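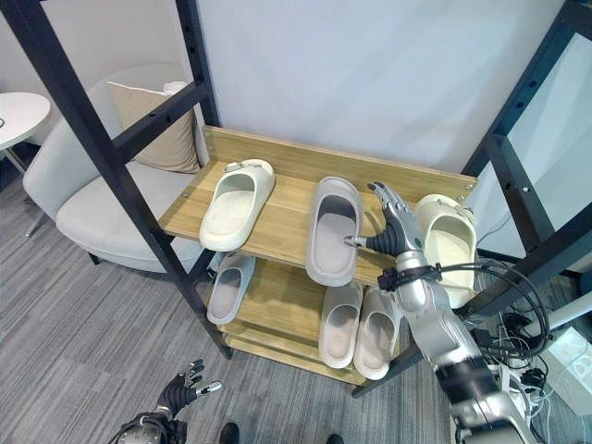
What should we set aside for spares in the first year? Three per cent won't cover it, so budget thirty and hand back what you don't spend.

Next point is hands. Fingers and cables wear before arms do. Dundis quoted us 124 days on a replacement hand, so order the second one in December with the first. Pause for questions on lead times.

Household tidying, slippers on a rack and so on, is mostly contact work. Price it by hours of contact. Skendatari gave us 100 hours between services. Mention the labour line, which Robel left out of the draft.

Freight to Stelthorpe is quoted separately. Hand over to Wissam for leasing.

Comments

Mulugeta Yimer: Does the thirty include freight?

Mebrat Habte: No, parts only. Freight has its own line.

Mulugeta Yimer: Thanks. Our centre leases, so I'll wait for Wissam's notes.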